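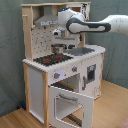 Kesa storage bench, 916 mm
Sold by Serkwood, Skesby

The Kesa is a low bench with a lift-up lid, made for halls, playrooms and the end of a bed. It seats two children or one adult and holds shoes, blankets or board games.

Width 916 mm, depth 358 mm, height 450 mm. Weight 19 kg. Maximum load on the lid 120 kg.

The body is solid pine, finished with a clear water-based varnish. The lid has two soft-close stays, which hold it open at any point past halfway. There is a gap of 50 mm under the base so that it will sit over most skirting heaters and a broom will go beneath it.

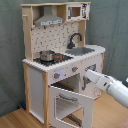 Play kitchen with hood and microwave, against a grey-green backdrop.

The bench comes flat in one box. Assembly takes two people and a crosshead screwdriver. Fit the back panel before the lid, and leave the stay screws slightly slack until the lid closes square. Spare stays and hinges can be ordered by post from Juwita Ngau in the parts office. Please give the batch number stamped inside the left-hand panel.

Wipe with a damp cloth and dry straight away. Do not use spray polish on the varnish. Pine darkens in sunlight, so a bench kept by a window will change colour sooner on that side.

A seat cushion in Barajas cotton is sold separately, in oatmeal or navy. The cover unzips and washes at 30 degrees.

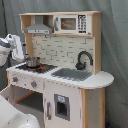

Can the bench be fixed to the wall?
Two brackets are supplied for this in the hardware bag. Wall plugs are not included, as the right type depends on your wall.

Delivery is to the ground floor only. For trade orders, contact Davoud Azimi at the Skesby warehouse.

Page updated 17/08/2024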